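Ticket 908
Site: Skidetti guest room setup
Opened: 28th January
Status: waiting on Dervishi
Summary: right arm drifts from the leader arm during hand-guided demos

Task is "lift handset, hold, put it back in the cradle." Operator guides the leader, the follower copies it at the bedside table. After around 15 demos the follower gripper closes to the right of where the operator puts it.

Tried so far:
Re-zeroed both arms. Drift gone for a few demos, then back.
Swapped the leader's USB cable. No change.
Slowed playback to half speed. Same offset, so I don't think it's lag.
Checked the log from demo 19. Wrist joint reads fine on the leader and jumps on the follower – always when the arm reaches in over the table.

Reply from Arnent: check for strain on the cable run before changing any settings. They had the same jump on ticket 177 and it was a connector at the wrist.

Next step is to reseat the wrist connector, leave more slack at the elbow and record again with the Festska build unchanged. Please don't delete the bad demos yet – I still need them to compare. Phone and table stay where they are until the new set is done.
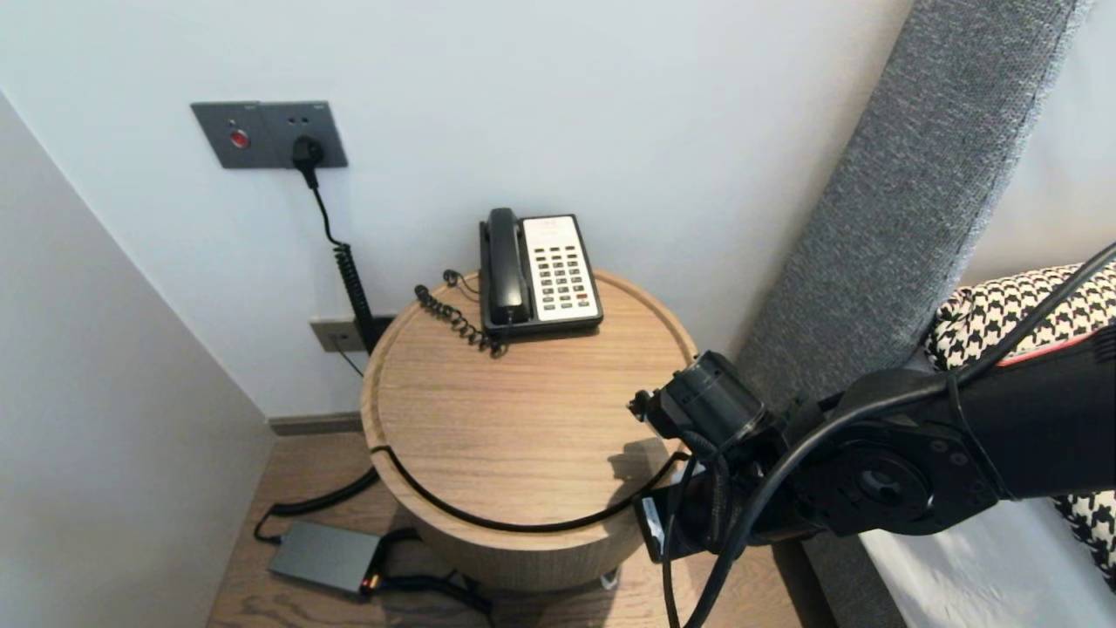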